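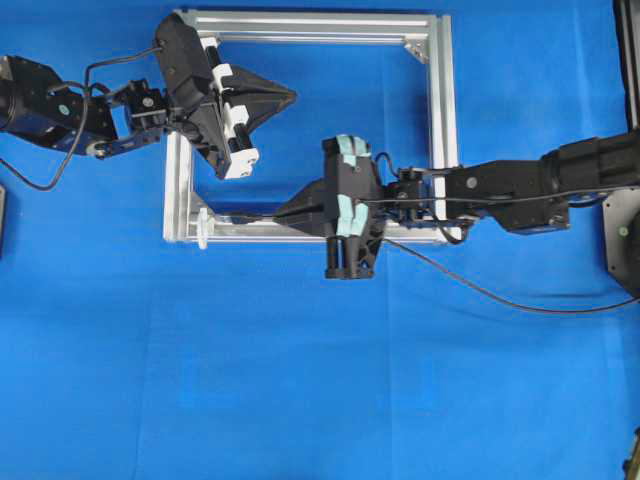
Every February our office gets the same round of calls from parents. Their child's grade in the online portal dropped overnight, and they want to know what the teacher did. Most of the time the teacher did nothing except enter a quiz.

I have run the student records for a district of 800 students for long enough to have used two systems, Sonis and now Vunley. Both let parents see grades the moment they are entered. Both vendors sold us on that feature, and I argued for it at the time. I now think it was a mistake, and I would like to see schools turn it off.

A gradebook in the middle of a term is a working document. Teachers enter scores out of order. They put in a zero as a reminder that a paper is missing, then replace it when the paper comes in. They change the weight of a category after seeing that a test was too hard. All of this is normal, and it used to happen in a paper book that stayed in a desk drawer.

When parents can watch it live, teachers change how they work. Walter Chambi, who teaches eighth grade science, told me he holds all his grades until he has a full set, because he got tired of answering messages about half a set. So the parents who wanted faster information are getting it later than before. I can see this in the entry dates. Whole classes go two weeks with nothing, and then everything lands at once.

Students are affected too. Some of them check the portal between classes. One 10 point assignment early in the term can move an average by a full letter, and by the end of the term it will hardly matter out of 1000 points. A seventh grader does not always know that.

Zoi Drakos, a parent who disagrees with me, says she caught her son's missing work in time only thanks to the portal. I believe her. Missing work is worth showing right away, and Vunley can show it without the running average. That is a separate setting, and very few schools seem to use it.

My proposal is simple. Show missing assignments daily. Publish averages every second Friday, after teachers have had a chance to check them. Leave the comments field open all the time, so that a teacher who is worried about a student can say so in words.

Some parents will complain the first term. They complained about the live grades too.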